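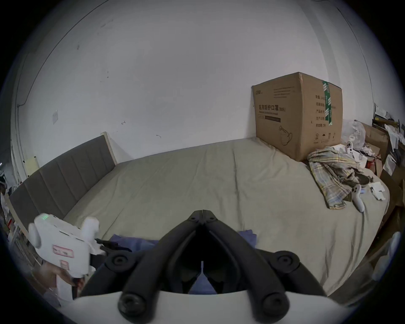
# Erbridge bedrooms

Notes and pictures of beds being cleared and made, put together by Moushumi Barua and Didier Bodin.

- **Size:** 2,015 clips, up to 30 seconds each
- **Rooms:** 10
- **Items:** sheets, folded cloths, shirts, cardboard boxes left on the mattress
- **Labels:** `bed`, `headboard`, `cloth`, `shirt`, `box`

Printing on boxes is kept in the original language. A heaped shirt is labelled `shirt`, never `cloth`.

Corrections to Moushumi, please. The October batch still needs checking.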